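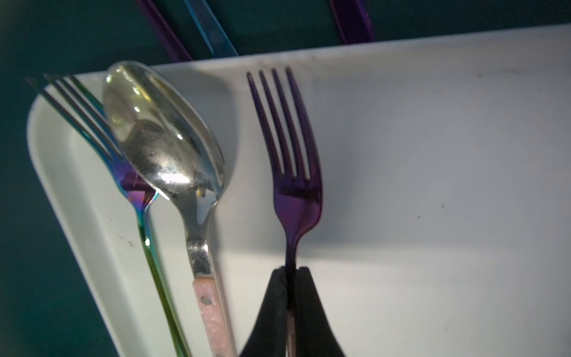

A purple fork in the gripper during tray handling, Jallilwood Automation Laboratory.

About the Laboratory

The Jallilwood Automation Laboratory is the teaching and test facility of the Jallilwood Technical School. It offers instruction in robot handling, cell safety and fault investigation to students in the second year of the technician program, and it carries out small handling studies for outside partners. The laboratory is directed by Oluwatosin Odukoya. Gualtiero Caputo serves as safety lead and has authority to stop work in any cell at any time.

Our main subject is the handling of ordinary household items. Forks and spoons are thin, shiny and uneven in shape, and they tend to lie on top of one another. They give students a fair picture of the problems they will meet in kitchens, laundries and packing rooms after they graduate.

The September Fault

Visitors and applicants often ask about the event that changed the way the laboratory operates. The school believes that an open account belongs on this page.

In September, during a sorting run in the cell known as Brura, one arm closed on a fork that was partly covered by a spoon. The gripper reported a good hold. It had in fact taken both pieces, and the spoon came free while the arm was moving at full travel speed. The spoon struck the guard rail and landed outside the cell, 8 feet from the table, in an aisle that students were using between classes. There were no injuries.

The operator pressed the stop button promptly. The arm did not stop at once. It completed its move to the next waypoint before power was removed, and this second fault was by far the more serious of the two. The laboratory closed all cells that afternoon and kept them closed for 22 days.

What the Review Found

The review was led by Mr. Caputo, with assistance from Polat, the firm that maintains our control cabinets. It reached the following findings.

The stop button in Brura had been wired through the task computer during an upgrade the previous spring. A stop request therefore waited its turn behind motion commands. The work had been signed off without a timed stop test.

The gripper software judged a hold by finger position alone. Two thin handles pressed together fell within the range accepted for one thick handle.

The travel speed had been raised to shorten a demonstration and was never set back. No record of the change was kept.

Staff had noticed dropped pieces before September and had picked them up and continued. Drops inside the cell were not treated as events to be reported. The review considered this the root of the matter, and the school's management accepted that view in full.

How We Work Now

Each stop circuit is wired directly to the drive power and is tested with a timer at the start of every term. A cell that takes longer than 300 milliseconds to remove power stays locked until it is repaired and tested again.

After closing on a piece, the arm lifts it clear of the table and holds it upright for inspection by the wrist camera before any travel is allowed. If a second handle is found between the fingers, the piece is put back and the attempt is logged.

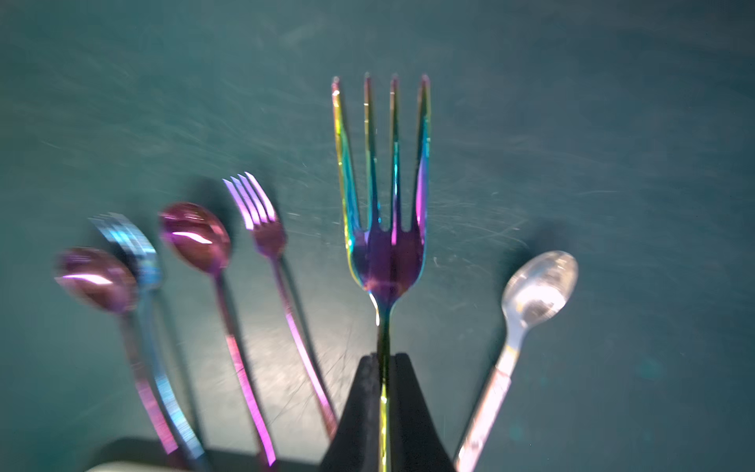 Reporting and Training

Every drop is now entered in Skostodano, the laboratory's fault log, whether or not anything was damaged. Entries are open to all students and may be made without a name. Speed changes are entered in the same log and require a second signature.

New students complete a safety unit before they may run a cell. They study the September record in its original form, including the parts that do not reflect well on the laboratory, and each student performs a timed stop test under supervision. The passing mark for the written portion is 90 percent.

Two-arm work returned last, after both stop circuits had been joined so that either button halts both arms. It remains limited to reduced speed. The school has no plan to raise that limit — the exercises do not call for it. 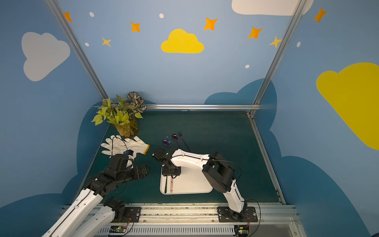 Two-arm cell with utensils, tray and work glove.

Visits and Inquiries

The laboratory welcomes visits from schools and employers by arrangement with the director's office. Copies of the September review are available on request, and other training programs are free to use it in their own classes. Questions about cell safety should be addressed to Mr. Caputo.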